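We use cookies to keep you signed in and to remember your settings. Accept / Manage preferences

November 6, 2018
Bench notes, Larnon gripper kit (trial unit), cont.

Kit is on loan from Zuder until we say yes or no. Quote is 1567 for the set with fingers and mount, spare fingers extra. Corley wants an answer before the next order goes out. So far: mounting fine, manual bad. Wiring page is for the older April version, pin labels don't match. Went by the connector colors in the end.

Dimpled white ball as test part again. Light, round, rolls if you look at it wrong. If the black fingers can manage that they can manage most of what Corley ships. 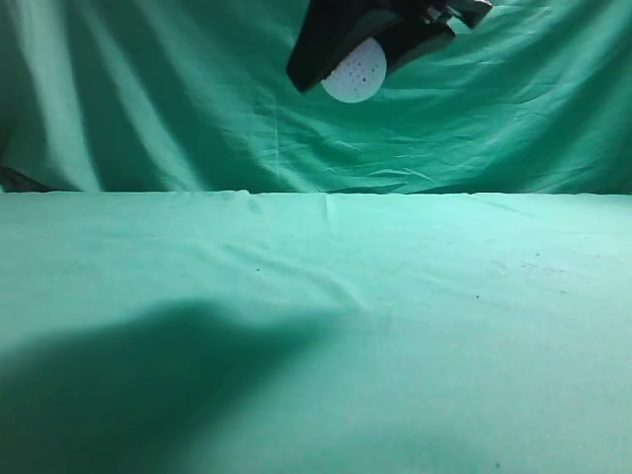 Black gripper with the ball, off the table.

Grip force set to 2 on their scale. Default is way higher, and the sheet doesn't say what the units are. Asked Zuder, no reply yet. Wedge shape of the fingers is good for getting in low but there's not much flat area to hold a curved thing. Want to try the soft pads before judging. Pads are not in the box, seperate part number.

Cloth needs pulling tight, too many ripples, and the marks on the right side should be cleaned or turned under. Vision side of the kit is supposed to ignore that stuff. Check the log for false hits. 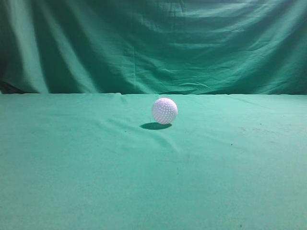
Ball alone on the cloth, near the back edge. Shadow goes left.

Shadow is a worry. Detector settings have a "dark region" slider, moved it to 11 and left it. Need to write down what the default was, forgot to. Reset to factory on a fresh profile and read it off.

Second arm has the purple fingers. Wrist camera on that one, useful view across to the other side, so both grippers can be checked from one feed. Kit software shows 2 feeds max, fine for us, maybe not for the Baxter cell.

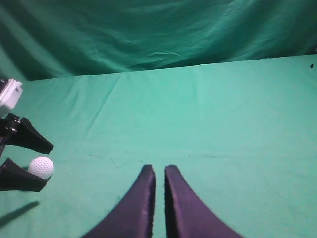
Wrist view. Purple fingers at the bottom, black ones open at left with the ball between.

To do
- soft pads, get price
- chase Zuder re force units + correct wiring page
- repeat with the light moved over
- ask if the mount fits the Baxter cell without a adapter plate

Leaning yes on hardware, no on paying full price with that manual. Fingers go back in the foam tray tonight, small screws in the lid bag.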